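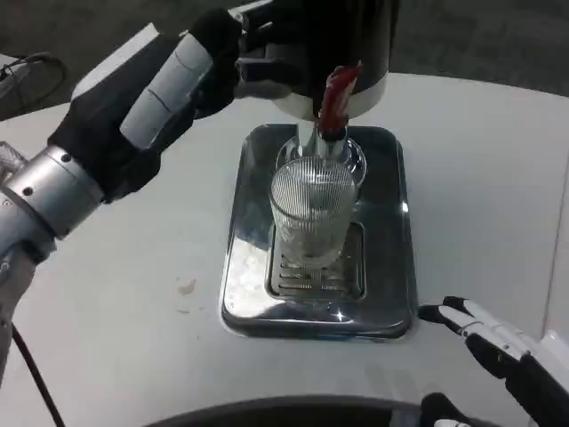
Tirness bench says the planner should never have sent a grasp approach that close to the glass in the first place, and to stop patching it in the controller. Fair. Patched it in the controller anyway -- planner rebuild takes all morning.

Notebook > Dispenser cell > Wednesday

Left hand holds the dispenser housing, right hand parked low by the tray. Clear glass still the problem. Depth drops out on the ribbed tumbler and the steel tray gives ghost points, so the collison map thinks the rim is 8 mm lower than it is. Masked the tray, kept the rim fit from color only. Better.

Left wrist force: deadband was 3 N, too loose, drifts. Log 1171 has the worst of it. Replay on the Lombardi branch before touching gains agian.

To do
- rim fit timeout, still hard coded
- port 2090 clash w/ viewer
- ask Darniswood re: their mask code

Recent entries
Tray mask, first try
Wrist filter notes
Why the viewer hangs

Ilomari cell software -- internal notebook -- back to top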